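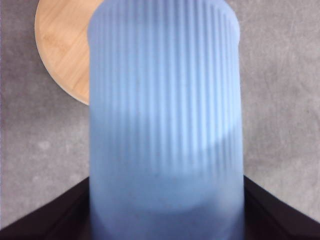
Gripper fingers at the base of a ribbed blue piece on the Skindden line.

Narnon has stopped automated handling of ribbed glassware at its Skindden warehouse after a gripper fault left fine cracks in stock that had already been packed for stores.

The company said the fault affected one robot cell, where pieces are picked up, turned and set down again before boxing. A force sensor in the gripper had drifted out of calibration and was reading low, so the fingers closed harder than they were set to. The cell logged every pick as normal.

Cracks were first noticed in November by packing staff at the next station. By then 800 pieces had gone through on the faulty setting. Narnon checked them all by hand under a lamp and found 70 with damage near the base, most of it too fine to see without turning the glass against the light.

No one was hurt. Operations manager Min-kyu Choo said the main worry was someone at home filling a cracked piece with water and having it let go in their hands.

"The robot didn't drop anything and it didn't stop, so there was no alarm," Choo said. "We were relying on the sensor to tell us the sensor was fine."

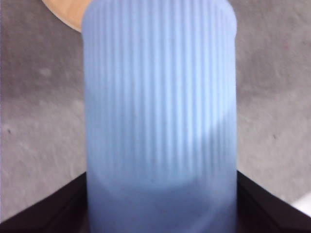
Fingers low on the ribbed blue surface, with a tan rounded object behind.

A shipment of 3000 pieces bound for Plalero shops has been held back until it can be checked. Narnon said none of the damaged glassware had reached customers.

Cheon, which services the cell, has replaced the sensor and added a test at the start of each shift in which the gripper closes on a separate gauge. If the two readings don't match, the cell won't start. Service technician Kyung-tae Yeo said the old schedule called for a calibration check every 4000 picks and the drift had set in between two of them.

Plain glassware is still being handled by robot in a neighbouring cell. Ribbed pieces are being packed by hand for now, and Narnon has not set a date for restarting the line.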